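Ticket 307: left gripper loses the bowl when the arm goes up
Project: Kimaro two-arm table build, shared workshop
Status: open
Priority: normal

Problem
The left arm takes the bowl by the rim and lifts it. In some runs the bowl turns slowly in the fingers and the food pieces slide to one side. The arm reports no error. With an empty bowl I can not repeat the problem.

Setup
Two arms on one table, Udeck controller, Brudard grippers, software from the Tametti branch. The dark gray mat stays under the bowl. The shopping bag stands on the right, because the full task ends there.

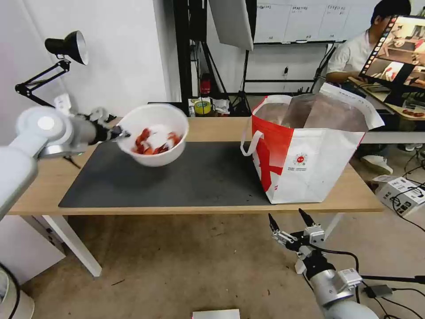 Grip force was at 20 percent for this series. I raised it to 40 and repeated the lift with the same pieces. The turning became less but did not go away, so I think force is only one part of the problem. The fingertips are narrow and they hold the rim at one small place.

Saturday, after lunch
Changed the approach angle in the config and restarted the controller. Please note that the restart also clears the saved home position of the right arm. I lost one hour with this before I understood it.

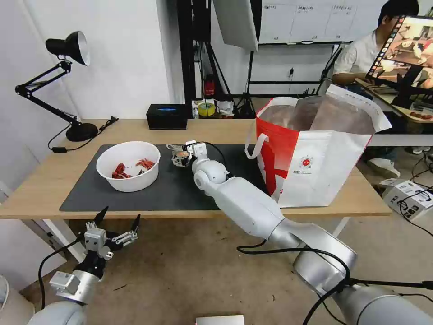
Next I want to try softer covers on the fingertips of the left gripper only. The right one has to stay as it is, or we must calibrate it again for the bag.

Question to the others: has anyone used lift speed 2 with a loaded bowl? The default seems too fast to me. If you have a log from such a run, please attach it to this ticket.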